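Getting Ink, Grease and Gray Out of White Cotton

Posted May 26, 2024 in Laundry
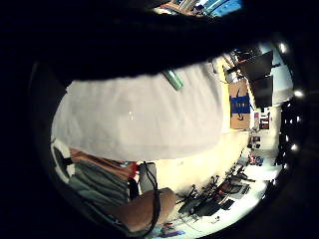

White fabric next to black. Sort them before the wash.

White cotton is easy to wash and easy to ruin. Most of the damage comes from a handful of things: a pen left in a pocket, a dark sock in the wrong load, cooking oil that was missed until after the dryer, and too much detergent over a long time. The methods below are the ones we use at home. They are for plain cotton and cotton blends. Silk, wool and anything marked dry clean only should go to a cleaner.

Before anything else

Check the pockets and turn them out. Read the care tag. Test any stain remover on an inside seam and give it a few minutes before you go further. Keep the item out of the dryer until the stain is gone. Heat sets most stains, and a mark that would have come out in one more wash can become permanent.

Ballpoint ink

Lay the fabric face down on a stack of white paper towels. Dab rubbing alcohol on the back of the stain with a cotton ball. The ink moves down into the towels. Shift to a clean spot on the stack each time you see color come through, and keep going until it stops. Rinse in cool water, rub in a little liquid detergent, and wash as usual.

Open a window while you do this, and keep alcohol away from the stove and from acetate fabric, which it can dissolve.

Washable marker

Cold water first, from the back, with the tap running hard. Then a drop of dish soap worked in with your fingers. Most of it goes in the first rinse. If there is a faint shadow left, soak overnight in oxygen bleach and cool water.

Permanent marker

Try alcohol the same way as for ballpoint, but expect less. Old permanent marker on cotton usually fades to a pale gray or purple and stays there. If it's a work shirt, wear it to paint in.

Cooking oil and butter

Scrape off what you can with a spoon. Cover the spot with cornstarch or baking soda and leave it for an hour, then brush it off. Rub in dish soap, the plain kind with no lotion, and let that sit too. Wash in the warmest water the tag allows. Hold the spot up to a window before drying. Oil is hard to see on wet cloth, so if you aren't sure, hang it up and look again once it has air dried.

Collars and cuffs

Yellow rings are mostly body oil and deodorant. Mix baking soda with enough water to make a paste, spread it on, and scrub lightly with an old toothbrush. A bar of Prillo laundry soap does the same job with less mess. Wet the collar, rub the bar along the crease, wait, and wash. Skip chlorine bleach on these. It can turn underarm stains a deeper yellow.

Dye from a dark load

If something white comes out pink or gray, leave it wet. Take out whatever bled, then run the white things again by themselves with detergent. Still tinted? Fill a tub with cool water and oxygen bleach, following the amounts on the package, and soak for 2 hours. Check, and soak longer if the color is still lifting. New black clothes shed the most in their first few washes, so do those separately.

Overall gray

Graying usually means leftover detergent or hard water. Cut the detergent to the lowest line on the cap and add a half cup of washing soda. Our old top loader, a Bendow, had a second rinse button that we ignored for years. Using it made more difference than any product. Don't pack the drum full.

Drying

Sun is a mild bleach and costs nothing. Hang white shirts by the hem on a bright morning, shake them out first, and bring them in before they get stiff. In humid weather, finish them for a few minutes in the dryer on low.

Storing

Put away only clean, fully dry cotton. Starch and missed food spots attract insects and turn brown by the next season. Use cotton bags or a lined drawer, and keep whites off bare wood and out of plastic dry cleaning bags.

Filed under: Laundry, Stains, Cotton
Next: How to Wash Feather Pillows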